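Threads > Toys and Play > Soft food

Right, I promised a thread on the soft food collection and I've finally got a cup of tea and an hour to myself, so here it is. Plush groceries! My favourite subject!

Started with one soft toy from the Miltbridge spring fair in April, bought because it made me laugh. Now there's a whole corner of the house that looks like a greengrocer's run by a toddler. No regrets at all.

Today was a proper sort through. Everything out, everything looked at for loose threads, labels checked, then decide what lives where. I thought it would take half an hour (ha).

First up, the red one with the patch on the front. I love a stitched patch on a soft toy. The thin green line round the edge, the little curl of leaves under the red circle - somebody sat down and drew that, and then somebody else worked out how to do it in thread.
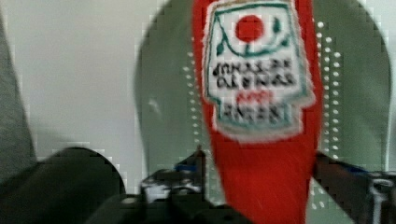
Red, fuzzy and very good at being looked at. Patch side out.

If you're buying second-hand, always look at the edge of the patch first. A bit of fraying is fine and can be left alone. If you can get a fingernail under it, do a few tiny stitches in matching thread before it goes back to small people. Don't glue it! I glued one years ago and it went stiff as a biscuit.

Orathai Sombatkul asked me last time what thread I use. Plain polyester from the market, whatever's closest in colour. I did buy a fancy reel from Wusomel once and it was lovely, but I couldn't tell you where on the toy I used it, so there's your answer.

Red fabric is a pain to clean, by the way. Cool water, a drop of washing-up liquid, a white cloth so you can see straight away if the colour's coming off on it. Dab, don't rub. Do a bit at the bottom before you go anywhere near the label.

Then the sorting. I used to keep fruit with fruit and everything else in a heap, and Zhuoran Wan (who has far more of these than I do) told me to go by size and squashiness. Firm things at the bottom of the box, soft ones on top. She's right and it annoys me how right she is.

Anyway, the white table is the best place for it. Bright colours on white and you spot every bit of fluff and every wonky seam. Also it just looks cheerful, like a picnic where nothing can go off.

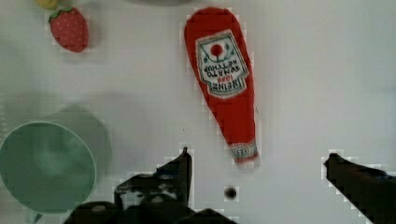

I'm a sucker for ketchup in any form, so a plush Heinz bottle was always going to be a favourite. It's got the tomato on the label, TOMATO KETCHUP, the 1869, even a little round emblem on a white band at the neck. Whoever decided a cuddly bottle needed a neck label, I'd like to shake your hand.

And strawberries! A soft strawberry with tiny white seeds and a green felt cap is about as good as a toy gets. Check the felt though. Caps get chewed and pulled and they're usually the first thing to go. Same trick as the patch, a few small stitches on the underside.

Things I get asked a lot:

What age? Go by the tag on the toy you've got in your hand. Mine get played with by the four-year-old next door and by several adults who ought to know better.

Where do I store them? A lidded box from Besson, nothing clever. I throw in a cotton bag of dried lavender. Make sure everything is bone dry first, and give it another day if you've had to wash the thick ones.

What do you do with them? Shops, mostly. We price everything up on bits of paper and the prices are set by a child, so a strawberry was 300 pounds this week and a cup of pretend tea was 1,035. I paid up. You don't argue with the till.

Kamonchanok Onsri says her lot play cafe instead, with one of them taking orders and the rest sending the food back. I'm trying that next. A pale green cup is ready and waiting to be put on a tray.

I'm still after a soft loaf of bread, a proper one with slices that come apart. Chaiwat Kaewmanee thinks he saw one at the Miltbridge toy swap and didn't pick it up. Chaiwat. Mate.

If you've got one, or you've made one, show me in the replies please! Patterns very welcome too - I can manage a straight seam and most of a curved one.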